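マグカップの茶渋・くすみ汚れの落とし方と道具の手入れ

更新日:12/05/2020
カテゴリ:台所/食器・水まわり

陶磁器のマグカップに付く汚れは、性質の異なるものが混在している。着色汚れ(茶渋、コーヒー渋)、水中のミネラルが固着した白い汚れ、金属スプーンとの接触で付く灰色の線、皮脂や油膜によるくすみの四種に分けて考えると、洗剤の選択を誤りにくい。以下、種類ごとに手順を記す。

1. 着色汚れ
茶やコーヒーに含まれるポリフェノールが、釉薬表面の微細な凹凸に沈着したもの。台所用中性洗剤では落ちにくい。粉末の酸素系漂白剤(過炭酸ナトリウム)を使用する。

・耐熱の容器に40℃の湯を張る。
・製品表示に記載された量の漂白剤を加え、溶かす。
・カップ全体を沈める。縁だけが水面から出ていると、境目に線が残る。
・表示の時間まで置き、流水で十分にすすぐ。

湯温が低いと反応が遅く、熱湯では発泡が急激になって有効成分が早く失われる。密閉容器での溶解は禁止。発生した酸素で内圧が上がり、破裂の危険がある。金彩、銀彩、上絵付けのあるカップ、および漆器には使用しない。

2. 白い固着汚れ
底に輪状に残る白い汚れの多くは炭酸カルシウムで、アルカリ性の漂白剤では変化しない。クエン酸を用いる。

・水200mlにクエン酸小さじ2分の1を溶かす。
・カップの内側に注ぐ。外側の汚れには、液を含ませたキッチンペーパーを貼る。
・汚れが緩んだらスポンジでこすり、流水ですすぐ。

塩素系漂白剤との併用は、有毒な塩素ガスが発生するため厳禁。同じ日に両方を使う場合も、片方の作業を終え、流し台まで完全に洗い流してから次に移る。大理石の天板は酸で侵され、艶が失われる。クエン酸液をこぼしたときは直ちに水拭きする。

3. 金属線(メタルマーク)
傷のように見えるが、釉薬より軟らかいステンレスなどの金属が削れて付着している場合が多い。爪が引っ掛からなければ付着と判断してよい。クリームクレンザーを湿らせた布に取り、線と直角の方向に軽くこする。粒子の粗い粉末クレンザーや金属たわしは釉薬の艶を損ない、以後の着色を早める。研磨を繰り返したカップは、茶渋の付く周期が目に見えて短くなる。

4. 外側のくすみと取っ手
見落とされやすいのは取っ手の付け根である。通常のスポンジは厚みがあり、内側の曲面に届かない。幅の狭いブラシ、または古い歯ブラシに中性洗剤を付け、上下の接合部をこする。底の高台が素焼きのまま残っている製品では、この部分が水と汚れを吸う。洗った後に伏せたままにすると乾きが遅く、かびや臭いの原因となる。

読者のTharun Rajan氏から、重曹ペーストで代用できるかとの質問があった。軽い茶渋であれば可能である。重曹と水を2対1で練り、指で塗り広げてこする。ただし弱い研磨作用があるため、艶消し釉や絵付けのある面には適さない。アルミ製のカップは黒変するので不可。

5. 乾燥と置き場所
洗い終えたカップは柔らかい布で外側を拭き、内側は自然乾燥とする。重ねる場合は最大5個までとし、取っ手の向きをそろえる。取っ手の形状によっては重ねると縁が欠けるため、その種の製品は平置きにする。トレイの縁にまたがる置き方は安定が悪い。横にして置くカップは、全体をトレイの内側に収める。

6. トレイと天板の清掃
カップを洗っても、置き場所に粉や繊維くずが残っていれば再び付着する。清掃は乾いた状態から始める。先に濡らすと細かいくずが天板の凹凸に貼り付き、拭き筋になる。

・トレイを持ち上げ、下のくずを乾いたブラシで集めて取り除く。
・中性洗剤を薄めた液で天板を拭き、続いて水拭き、から拭きを行う。
・プラスチックのトレイは縁の立ち上がりと角を重点的に洗う。斜めから光を当てると、油膜の残りが判別しやすい。
・トレイの裏面も乾かしてから戻す。

まだら模様の石目調の天板では、くずが模様に紛れる。目視に頼らず、乾いた手のひらを滑らせて確認する。メラミンスポンジは樹脂の表面に細かい傷を付けるため、艶のあるトレイには使わない。
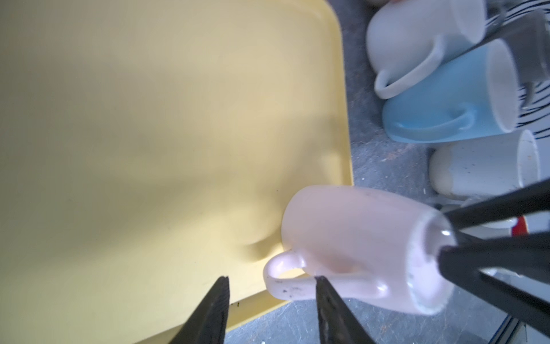

7. 漂白剤の保管
粉末の酸素系漂白剤は湿気で固まり、効力が落ちる。購入時の容器のまま、流し台の下を避けて乾燥した棚に置く。溶かした液は保存できない。使い残しは当日中に、多量の水とともに排水口へ流す。計量スプーンは専用のものを用意し、濡れた状態で袋に入れない。

関連項目
・水筒パッキンの臭い取り
・ステンレスシンクの水あか
・まな板の漂白と乾燥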